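Open Day Helpers and Guests Wanted — Robots at Work in Vusbridge

The Stenda workshop is opening its doors on 28 July 2026, and we'd love some company!
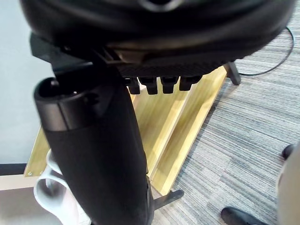
We're looking for two groups of people. The first is guests who want to spend a morning or an afternoon close to working robots, ask as many questions as they like, and try a few tasks with our team. The second is paid helpers, who will keep the day moving and look after the guests. You don't need a technical background for either one. Some of our best helpers in past years came from kitchens, libraries and school buses.

What happens on the day

Guests come in groups of up to 15. Each visit starts in the front room with a short talk and coffee, then moves to the floor, where our robots will be picking up everyday things and putting them down again. It sounds simple until you watch it up close! After that, guests who want a turn can guide an arm by hand and have it repeat the move. We also leave plenty of time at the end for talking, and last July that part ran well past closing.

Morning visits are at the Mallus Street entrance. Afternoon visits use the Wijesinghe Hall side, where there is a ramp and more parking.

Helpers: what you'll do

You will greet people, hand out badges, walk groups between rooms and reset the tables after each demonstration. You'll also keep guests behind the floor tape while the arms are moving. We train everyone beforehand, in one paid evening session, and you'll get to drive an arm yourself — most people ask for a second go.

We have 10 helper places. The shift is a full day with lunch and two breaks. You should be at least 18, fine with being on your feet, and happy talking to strangers of all ages. A second language is a big plus. Please wear closed shoes with flat soles.

Guests: what to know

Visits are free, but you do need a place. Children are welcome with an adult. The floor can get noisy, so tell us if you'd like ear protection or a quieter group. Long hair should be tied back for the hands-on part, and loose scarves can stay in the coat room.

How to sign up

Write to the Stenda open day desk or stop by the front office in Vusbridge. Tell us whether you want to come as a guest or a helper, and which half of the day suits you if you're a guest. Helpers, please add a few lines on why you'd enjoy this. No résumé needed.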